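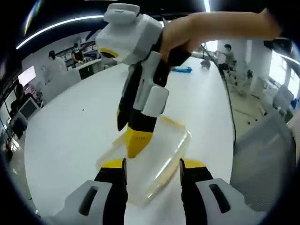

Lids are the part that goes missing first, according to Lâm Mai, and a container without a lid is a container people stop bringing back. The remark came near the start of a public meeting in Curnside on the town's reusable takeaway container program, and much of the evening stayed on that subject.

The program, run by Ostapchuk, lets customers at participating food shops take their meal home in a clear plastic container and return it later to any shop on the list. There are now 20 shops taking part, up from 10 when it opened in April. Customers pay a deposit of two dollars, which comes off their next meal or is handed back in coins.

Figures tabled at the meeting show 364 containers were out with customers at the last count. Another 33 had come back without a lid. Those can't be sent out again until a matching lid is found, and under the current rules the shop that accepted the return wears the cost.

Several shop owners said that was unfair. One, who runs a noodle counter near the station, said she had a shelf of bottoms in her storeroom and had started using them for cut vegetables. She asked whether lids could be bought separately. At present they can't. The containers are ordered as complete sets from the supplier, Jerdale, and the smallest order is a full carton.

Gebhard Berchtold, speaking for Ostapchuk, said the company would ask for lids to be sold on their own and would report back to the shops in writing. He said the deposit would stay at two dollars for now, although splitting it - one dollar for the base and one for the lid - had been discussed.
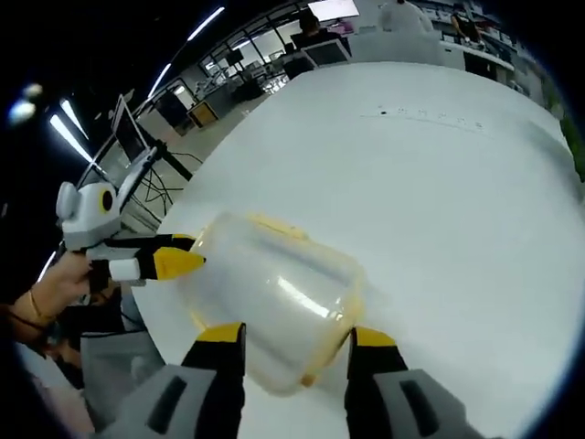
A rectangular container with its pale yellow lid.

The split deposit drew a mixed response. Those in favour said it would remind people that the lid is worth something. Those against said it would slow down the counter at lunchtime, when staff already have to check each return for cracks and food residue before paying out.

Colour also came up. Berchtold said he would prefer to keep one colour across the whole program, so that any lid fits any base of the same size and staff don't have to sort them. A couple of owners wanted a different colour for each size. At present there are two sizes, and the lids are close enough in shape to be confused in a busy kitchen but not close enough to seal.

Washing took up the next part of the discussion. Shops with a commercial dishwasher do their own. The rest send their returns to a shared kitchen in Javilthorpe, where they are washed, dried and stacked for collection the following morning. Owners said the service was reliable, but that containers sometimes came back with the lids packed in a different crate, and that crates had been mixed up between shops.
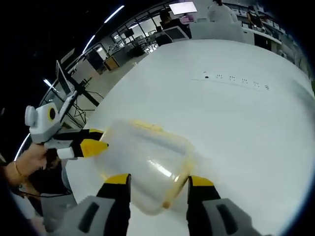
Drying is the slow step. Plastic holds water in the corners and under the rim longer than glass or steel does, and a lid put on too early traps it there. The kitchen in Javilthorpe now leaves lids off overnight and racks them on edge, which accounts for the separate crates. Berchtold said labels with the shop's name would be put on both crates before the end of the month.

Customers were also asked to help. The advice handed out at the door was short: scrape the container, rinse it in cold water, and bring it back with the lid on. Tomato-based sauces should be rinsed the same day, as they leave an orange tint that doesn't come out in the wash. A tinted container is still safe to use, but shops have found customers tend to refuse it and ask for another.

Containers that crack are taken out of use. A cracked base can be returned for the full deposit as long as it is clean, and shops are asked to put it in the marked tub and not in their own recycling. The spare lid then goes back into the pool, though with only a few cracked so far it hasn't made much difference to the shortage.

A second meeting with shop owners will be held once Jerdale has replied on the question of lids.

Where to return containers

Any participating shop will accept a container during its normal trading hours, whether or not the meal was bought there. Returns are also taken at the front desk of the Curnside library, but the desk doesn't hold cash and will give a paper voucher for the deposit.
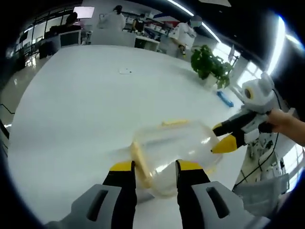
Lids found at home

Loose lids can be dropped off at the same places from July 7, 2026. No deposit is paid on a lid by itself. They should be clean and dry.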